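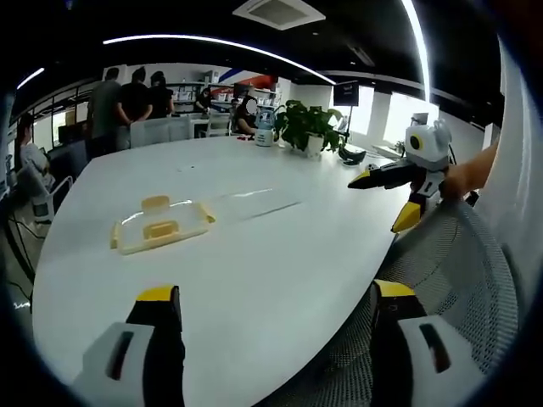 Chapter 4
Who Sits Where: Space and Rank in Organizations

Furniture is the most honest policy document most workplaces ever produce. A firm may spend a year drafting its statement on openness and then give the founder the only chair with arms. The long boardroom table, with its two short ends, settled the question of rank before anyone had sat down, and for most of a century people were content to let it. A large white oval table in the middle of an open-plan office makes a softer claim. It has no corners to be banished to, and its curved edge lets people along the same side see one another without leaning. Whether it also lets them speak is the business of this chapter.

We begin with the Tesholm Mutual, an insurer that moved into its first purpose-built offices in 1912. The floor plan survives. Clerks sat in rows facing the same wall, supervisors sat behind them on a raised platform, and the manager had a room with a door, a fireplace and a view of the harbour. A junior clerk could work out his prospects by measuring his distance from the coal. When the company renovated in 2000, the platform went, the doors went, and every employee was told that the building now had no hierarchy. Within a month the old hierarchy had regrouped beside the windows.

Nour Nseir spent a winter at the company after the move, recording who spoke in meetings and from which seat. Her log runs to 2172 separate remarks over 61 meetings, and it is cheerful reading only if you happen to be a department head. Seats facing the entrance drew the most senior people. Those with their backs to it drew the newest, who also spent a good deal of time turning around to see who had come in. Changing the shape of the table altered the pattern less than its buyers had hoped. Changing who arrived first altered it quite a bit.

The Stojanović model, which you will meet in section 4.2, treats seating as a kind of bargaining carried on by people who would deny they were bargaining. Section 4.3 sets it against its main rival, which holds that most of us just sit near the plug.

Before you read on

Think of a room where you meet regularly with the same group, such as a classroom, a staff room or your grandmother's kitchen. Sketch it from memory and write in the names. Then try taking somebody else's usual place, and note how long it takes for the matter to be raised. Kitchens tend to give the quickest results.

Key terms in this chapter

Territory, focal seat, sightline, status marker, informal rank

4.1 The head of the table

The phrase is older than the office. In farm households the head was the end nearest the fire, and it went to whoever owned the roof. Guests of honour sat close by, children sat in the draft, and the cook, as a rule, did not sit.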